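Fenedard Home Manipulation Challenge

Reading time: 2 min

The Fenedard Home Manipulation Challenge is a student project run each year by the robotics club at Bradbridge. Teams teach a robot arm to do small household jobs by giving it demonstrations recorded in ordinary homes, and it is one of the liveliest events on the club's calendar! It grew out of a evening class started by Sebastián Acuña, who wanted beginners to work with real rooms and real clutter from their first month.

Format

Entry is open to any enrolled student, with or without a background in programming. Each team may submit up to 200 demonstrations, recorded with hand-held grippers in a bedroom, kitchen or living room of its own choosing. Collecting starts in January and usually takes 14 sessions, plenty of them squeezed in after dinner. The objects are everyday ones, such as cups and drink bottles, and tables may be covered or bare.

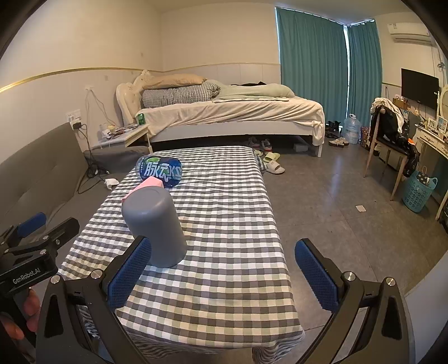

Tasks come from a shared list called the Fagerlund set, named after the building where the club first met. The early ones are simple: pick up a cup, turn it over, stand a bottle upright. Later ones chain several moves together, and this is where teams really get inventive. Students write their own labels for each recording, marking where a grasp begins and where the object is released, and a recording with a missing label doesn't count toward the limit.

Training happens on the club's two desktop machines, which are booked in four-hour slots and are rarely idle in the last weeks. Final runs take place on the Barnetti table, a fixed test bench with a single arm. Each team gets three attempts per task, and the best one is scored. The highest total so far is 166 points, set by a first-year pair, Keisha Haverford and Horácio Patrició's former lab partner Alaric Van Dusen, after a wonderfully tense final round.

Teaching use

The recordings are kept after the contest and used in the introductory course. The archive now holds 925 accepted demonstrations, and new members spend their first weeks replaying them, fixing labels and arguing (cheerfully) over what makes a clean grasp.

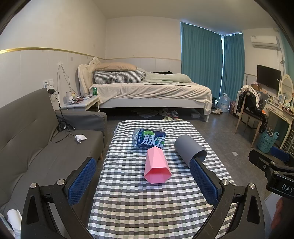
Alaric Marchetti has argued in the club newsletter that the limit on demonstrations should be lower still, as small sets push teams to think about variety before they record. He would also like the final runs moved out of the lab and into a furnished room. Neither change has been adopted, although both come up every spring.

Related articles
Fagerlund set
Barnetti table
Bradbridge robotics club
Learning from demonstration
Gripper (robotics)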